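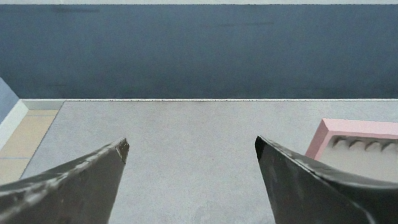
Figure 3. Simulated view between the two gripper fingers.

4.2 Water retention in shallow planters

Shallow planters dry out faster than deep ones, but the effect of the glaze has had little attention. We compared unglazed planters from Patow with matte-glazed planters of the same depth from Andeck. Each was filled to 85 percent of its depth with the Baptista succulent mix and watered until it drained freely. All planters were kept on open shelving at the Starden greenhouse through January, with the vents closed overnight.

The unglazed planters lost water through the walls as well as the soil surface, and their mix reached the dry threshold first. After 20 days the glazed group still held nearly 77 percent more water by weight than the unglazed group. The difference was largest in the planters closest to the heating pipe – these were moved to a new shelf position each week, as described in Section 4.1.

Plant condition did not follow the same pattern. Haworthias in the glazed planters showed some soft lower leaves, while those in the unglazed planters stayed firm. Echeverias did well in both. Drainage hole size was the same in both groups and is treated separately in Section 4.3.

Print this page | E-mail this page
Last updated: January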